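Adebayo Olatunji
30 Jul 2022

Spent the morning sorting out the desk in the alcove. It has been a dumping ground since February, so this is a short thread on what stayed and what went.

First job was taking everything off and wiping down the top. Pale surfaces look lovely in the shop and then show every mark you make on them. 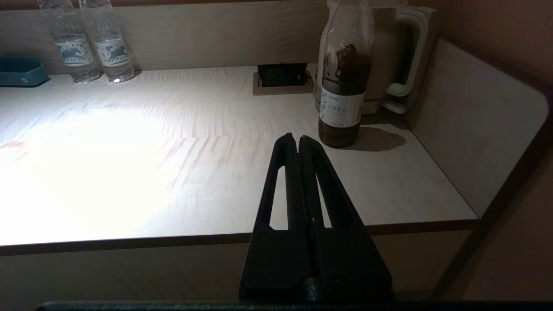

Pinkish-red smudges on the desktop, water bottles at the back.

I tried washing-up liquid on a soft cloth first, then a bit of bicarb mixed to a paste. Go along the grain and don't scrub. Keep water away from any joins, as the edges can swell.

Next, paper. I had 19 old bills and letters from Nalteck in one pile. Scanned the lot, shredded most of it — two went in the folder with the lease.

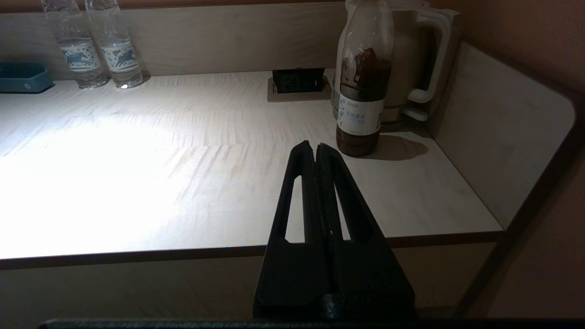
After the paper came cables. I put every spare one in a shoebox and moved the box to the hall cupboard. If I haven't opened it in six months it goes to the tip.

A few people asked what the alcove cost to fit out. The desk and panels came from Mandagi and were 80 pounds more than the quote, which I paid because I wanted it finished. Fitting was extra. I did the painting myself.
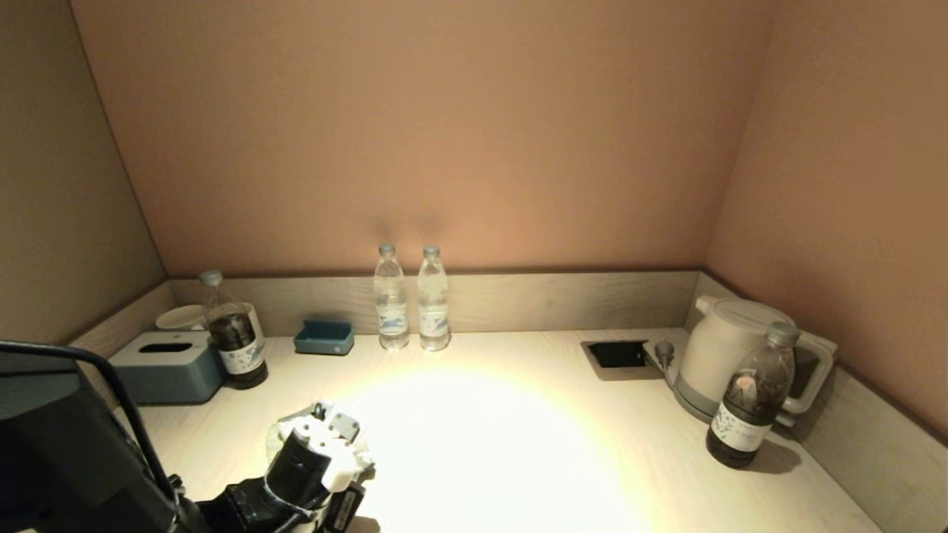 My rule now is that drinks and tissues are allowed on the desk and anything else has to earn its place. I work there most days and I got tired of walking to the kitchen. Two bottles of water stand against the back panel, with the iced tea further left, and the socket box on the right has clear space in front of it. The cup goes back to the kitchen at night. Laptop comes out when I start and goes in the drawer unit when I stop.

Still to do: a lamp, and a second coat on the wall by the door — I have half a tin left.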